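Forum > Automation on the floor > Rules, standards and good practice

Thread: Cable rules for bin picking, how strict are you?

closten_cell
I am writing the house rules for our picking cell and I would like to hear opinions before it goes to the others. English is not my first language, so please ask if something is not clear.

The cell is a KUKA arm that takes blocks out of a metal bin. The rules I have now are these:

1. The bin is fixed to the table before the arm gets power. Clamps are allowed for trials, bolts for anything longer.
2. Cables to the gripper must follow the arm and be tied at every link. A free loop at the wrist is permitted only as large as the last axis needs for its full turn.
3. After each change of cable route, 20 slow cycles in manual mode, with one person holding the pendant.
4. Nobody puts a hand in the bin while the drives are on. Also not for turning one block.
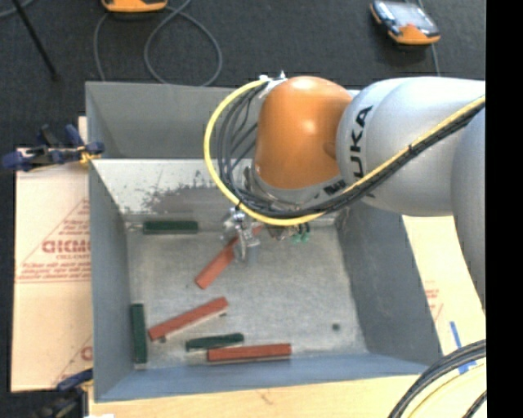 Rule 2 is the one where we have a dispute. Wilma Munro, who is responsible for safety at our site, wants a closed hose package from the base to the gripper. I think for a trial cell it is too much, and a stiff package also pushes against the walls when the wrist goes low in a corner. How do you handle this?

nusa_kc
I am with Wilma. Open loops are fine until the day one of them hooks the rim of the bin. We lost a connector that way in November and then 12 days waiting for the part. If you keep the loop, write down a maximum size, in numbers. "As large as needed" will be read differently by every person on the shift.

closten_cell
Thank you, this is a good point. I will measure the loop with the wrist in both end positions and put the value in the rule.

torque_and_tea
Disagree with the hose package for a trial. You will open it up ten times in the first week and after that it stays open. Ties you can cut and replace. What I would add is a check of the path for the loop, because most people only check the path for the gripper. Put the cable volume in your collision model as a fat cylinder and you will see fast which corners are a problem.

nusa_kc
The cylinder is OK for a fixed path. In bin picking the pose is different every time, so the loop does not stay where the model says it is.

torque_and_tea
Then make the cylinder fatter! You lose a few picks near the wall. I can live with it.

allel_maint
On rule 1: how long is "longer"? Our limit is 5 shifts on clamps, then it must be bolted or taken down. Clamps get loose from vibration and the bin moves a few millimeters, and then everyone blames the vision. We also mark the bin corners on the table with a pen, so you see at once if it moved.

closten_cell
I like the pen marks very much. I take this and also the limit of 5 shifts, if you permit.

allel_maint
Of course, take it. Rule 4 I would move to the top of the list.

closten_cell
Agreed, it is now number 1. For the loop I wrote a maximum size, plus a visual check at shift start. Wilma has accepted this for the trial cell only. For the production cell she still wants the hose package, and there I will not fight.

nusa_kc
Sounds fair. Please post the final version when it is signed.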